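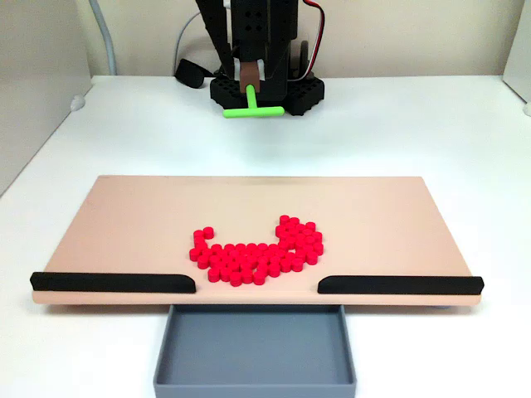

From: Bhavana Hegde
To: Biltley exhibitors and programme list
Subject: Re: [biltley-prog] Dealer hall power and Saturday room split
Message 7 in thread

Meenakshi Kotian wrote:

> Two questions before I send the table map to the printers.
>
> 1. Are we keeping the artist tables on the east wall? Last year the
> sockets there were shared with the costume repair desk, and the breaker
> went twice before lunch when the irons were on.
>
> 2. The draft grid has the Munen panel in the small room at 11. The
> small room holds 75. Fundside shows 300 people starring that panel, and
> even if a lot of them don't turn up I can't see it fitting. Can it swap
> with the tabletop demo?
>
> Also, who is dealing with badge collection for traders? I have had
> several emails and I don't know what to tell them.
>
> Meenakshi

Taking these in order.

1. Artist tables stay on the east wall. The costume repair desk moves to the alcove by the cloakroom, which is on a separate circuit. I checked this against the hall's electrical plan and then with their duty manager by phone. Irons and glue guns are permitted in the alcove only. Please put that on the table map as a printed note. Last year it was in the exhibitor email and several people had not read it.

Artists who have asked for power get one socket per table. Extension leads must be the fused type and must carry a current test label. The hall will remove any that don't. Traders who need more than one socket should write to me off list with a wattage figure. "Two lamps and a card reader" is not a wattage figure.

2. Agreed on the swap, with one complication. The tabletop demo has been promised step-free access and the small room is up four stairs with a platform lift. The lift is in service but takes one chair at a time, and the demo has a rolling entry. I would therefore leave the demo where it is and exchange Munen with the fan subtitling workshop, which is in the main room at the same hour and has a sign-up limit well under the capacity of the small one.

The workshop needs a projector with HDMI. The small room has VGA only, so an adapter has to go in the tech crate. I have added it to the crate list. If the workshop leader objects to the move I will post here, but I asked informally and there was no objection.

The Munen queue should form along the north corridor and not on the stairs. Doors open ten minutes before the start. The room is cleared between items, so people who want to stay for the next panel will have to queue again. Stewards were asked about this a great deal last year, so it should go in the pocket programme in the same place as the photography rules.

3. Trader badges are collected at the loading bay desk from 7 in the morning. They are not held at front registration. Each table gets two badges and further ones are bought through Fundside in the normal way. Name changes close on Monday. After that the trader brings the printed confirmation and the desk writes the badge by hand.

One item you did not ask about. The Raju prop replica society want to bring a full-length polearm for their display. Under our weapons policy it is acceptable if it is peace-bonded, has no metal edge and stays on the stand once it has been checked in. It can't be carried in the masquerade. I have told them so and they accept it, but the masquerade desk should have it in writing, so please treat this message as that.

Could you send me the revised map as a PDF before it goes to print? The last version had tables 11 and 12 transposed, and the fire lane was drawn narrower than the one the hall has marked on the floor.

Bhavana

--
biltley-prog mailing list
To unsubscribe, send a blank message with "unsubscribe" in the subject line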